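Budgeting for a bench gripper

Price the whole setup before you order. A small gripper arm for PC repair work is only part of the bill, and the extras catch people out.

Our Zelov fingers came to $186 a set, and the Triresent mounting plate was another $86. Put aside some $69 a year for screws and spare finger plates. Hex keys go missing — buy two sets.

Measure your cases first. Desktop cases are tight near the drive bay, so check reach with the side panel off and the cables still in.

Start with one job. Memory modules suit a first trial, as they're light and the slots run parallel.
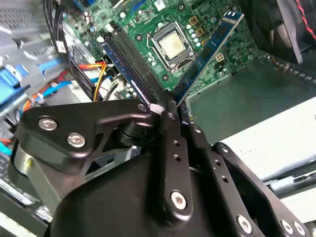 Keep a dead motherboard for practice and leave customers' machines alone for the first 4 weeks. Ask the seller whether grip force can be set in small steps. If it can't, keep looking. Order before December, when freight slows down.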